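**1/** Evening all. A thread on vegetables, and where they live in this flat. Settle in or mute me now.

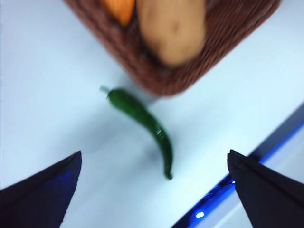 **2/** The basket is wicker and brown. It came from a Gurkach outlet three years ago, intended for bread rolls, at the sort of dinner where one passes round bread rolls. I have hosted no such dinner.

**3/** So it's the veg basket. Potato's in. Something orange is in. The green chilli is still out on the white table, lying there like it pays rent.

**4/** My flatmate Khairul holds that chillies go in the fridge. I hold that the fridge is where chillies go to be found in June by somebody looking for mustard.

**5/** We have had this conversation so often that it has its own group chat. The group chat has 492 messages in it. Anika was added as a neutral party and left after 32.

**6/** Her parting words were "just buy fewer chillies", so you can see how neutral she was.

**7/** Some background. Before the basket we had the Delacroix, a stacking veg rack on wheels. Lovely thing on the website. In the kitchen it rolled gently towards the oven every time the washing machine got to its spin cycle.

**8/** Onions on the bottom, potatoes in the middle, "miscellaneous" on top. Miscellaneous was one lime for most of a winter.

**9/** We gave the rack to Dwayne, whose floor is level. He keeps shoes in it. He sends photos.

**10/** Current house rules, as stuck inside the cupboard door:

- potatoes in the basket
- onions in their own bowl, well away from the potatoes
- anything with leaves goes in the fridge
- chillies: SEE GROUP CHAT

**11/** Yes, I know light isn't good for potatoes. Three of you have messaged already. The potatoes do not last long enough in this house to get a tan.

**12/** Chang-ho, who cooks properly, freezes his whole and grates them straight from the bag. I tried it. Very good in a stew. I then rubbed my eye and spent the rest of the evening face down in a bowl of milk, so I'm marking that one as "mixed".

**13/** Khairul has now proposed a second, smaller basket, just for chillies. He's found one called the Flesolau. It costs more than every chilli I have ever bought, and he says that's because it's "breathable". It's a basket. I'd be worried if it wasn't.

**14/** I countered with a saucer. We own nine saucers and drink everything out of mugs.

**15/** Saucer is under review. He wants to know what happens if we buy two sorts of chilli at once. I said we'd use two saucers — he's gone off to think about it.

**16/** Meanwhile it's my turn to cook, so: potato, the orange one, a tin of chickpeas, whatever's left of the cumin. And the chilli, which will be chopped before anyone can store it.

**17/** Update from the group chat: he wants half of it saved for his eggs. In the fridge. In a tub. With a LABEL.

**18/** 493 messages.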